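Kerr Workshop Evening Course: Building a Hand-Held Gripper
Handout 5: Fingers, Pads and First Checks
Notes by Bence Juhász
Revised 28 Jun 2022

Before you start

You should have the body from Handout 4 assembled, with the linkage moving freely. If it still binds, fix that first. Pads will hide a sticky linkage for a while and then you will have to take everything off again.

Bring your printed fingers, your screws and the small bag marked Alel. The bag has the inserts and the pad strip. Hex keys and soldering irons are in the shared drawer. Please put the fine tip back on the iron when you are done. It is the only one we have.

5.1 Cleaning up the prints

Print the fingers lying on their widest face. Standing them up saves room on the bed but puts the layers across the direction of the load, and the finger will snap near the base the first time you squeeze something hard. Two people in the last group lost a finger this way.

Remove the brim with a knife and then run a flat file over the inner face. It does not have to be pretty. It does have to be flat, or the tape will only hold on the high spots. Clear the screw holes by turning a drill bit through them by hand. A power drill melts the plastic and leaves the hole oversize.

Check that the left and right fingers are really a left and a right. The files are named Ilemik_L and Ilemik_R, and it is easy to print the same one twice.

5.2 Threaded inserts

Set the iron to the temperature on the card taped inside the drawer. Rest the insert on the hole, put the tip in it, and let the weight of the iron do most of the work. Stop when the insert is just proud of the surface, take the iron out, and press it level with something flat and metal. Hold for a count of 12.

If the insert goes in crooked, heat it again and straighten it while the plastic is soft. Do not try to correct it with a screw. If plastic has come up inside the thread, let it cool completely and run a screw in and out a few times.

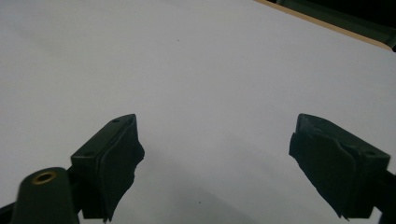
Pads are the part of the build that people rush. The bare plastic has very little grip on anything smooth, so each finger gets a soft strip on its inner face, fixed with double-sided tape. Ours are black and run nearly the full height of the finger, and as you can see, they have some wrinkles and uneven edges. A ragged edge is acceptable as long as it stays clear of the linkage. What matters is that the two pads face each other across the gap and that neither one is lifting from its finger.

Steps for fitting the pads:

1. Wipe the inner face with alcohol and leave it to dry.
2. Cut the strip a little longer than the finger. Trim later.
3. Put the tape on the finger first, then the strip on the tape. Start at the tip and work down.
4. Press hard along the whole length with your thumb.
5. Close the gripper on a scrap of wood and leave it clamped for 12 minutes.
6. Open it and look at both edges. If you see a gap between tape and plastic, peel the strip off and start over with new tape.

Do not stretch the strip while laying it down. It will creep back and pull away at the tip. Glue is stronger than tape, but pads wear out and you will want to change them. With tape this takes a few minutes. With glue you will probably be printing a new finger.

5.3 Mounting the fingers

Fit both fingers loosely, close the jaws, and only then tighten the screws, a bit on each side in turn. If you tighten one finger fully before the other, the closed position ends up off center. The screws go into plastic, so snug is enough. A stripped hole can be rescued with the next size up, once.

The Reteck screws in the kit have a slightly tall head. If the head rubs when the gripper opens all the way, swap it for one of the low-head screws in the tin.

5.4 First checks at the table

Use a clear stretch of table. Open the jaws fully and look down at them from the back, the way you will hold the tool in use. Both fingers should lean in by the same amount. If one stands straighter, loosen its screws and try again before you go looking for a fault in the linkage.

Then close slowly. The tips should meet first, with the rest of the pad following as you squeeze harder. If the lower part meets first, the pad is too thick near the base and needs thinning. Use scissors for this, with the finger off the body. 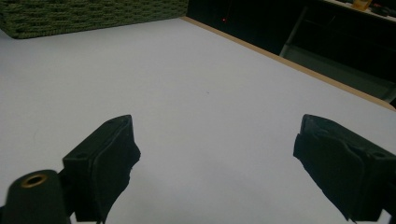 Open and close it a few more times and listen. A click at one point in the travel is usually a pin that has not been pushed home. A steady scraping noise is usually pad material catching on the body, and trimming takes care of it.

After that, try picking things up. Start with something soft and light, then a block of wood, then something round. Write down what slips and where on the pad it was sitting. We will use these notes in Handout 6 when we set the return spring, so do not skip them even if everything seems fine.

5.5 Common problems

Gripper will not open fully: screw heads rubbing, or the linkage is on the wrong way around. Compare with the drawing in Handout 4.

Object turns in the grip: the pads are not parallel. Repeat 5.3.

Pad slides sideways under load: dust or finger grease under the tape. Clean and replace.

Insert spins: the hole was too large or the iron too hot. Pull the insert, fill the hole with a little epoxy, and set it again. Leave it overnight.

For next time

Finish both pads and bring the gripper with the fingers mounted. Bring your slip notes and one object from home that you would like to be able to pick up. Anything fits as long as it is not glass.

People who missed the printing session can use the machine by the window during open hours. Put your name on the sheet, and take your parts off the bed when they are done. Spare strip is in the second drawer, and the next order does not arrive until August, so please cut it carefully.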